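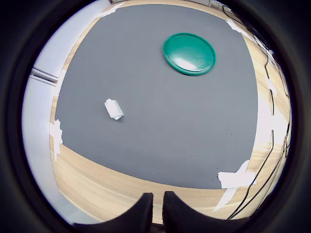
Orphan lids and a mat that keeps every crumb
Posted in Kitchen & Clutter, Liltport board

I have one round green lid with a raised rim and nothing it fits. The container left home sometime before May. I also have a big dark gray mat that shows every speck of dust I own. Do I keep the lid, and how do I clean the mat without spending my Wednesday on it?

Teodor Voicu

Try the lid on everything in the cupboard once, then let it go. I kept 11 of them through two moves and matched none. If you can't part with it, put it under a plant pot - mine has been a saucer for 3 years and has never complained.

For the mat, brush first and wipe second. If yours has ridges, go along them. Across just moves the dirt next door.

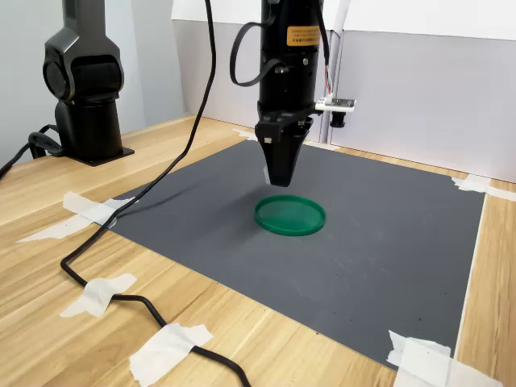
Green lid on the ridged gray mat

Octavian Iordache

what he said but vacuum it

Costache

Keep the lid. The container comes back the day after trash pickup. Can't help with the mat, I have carpet.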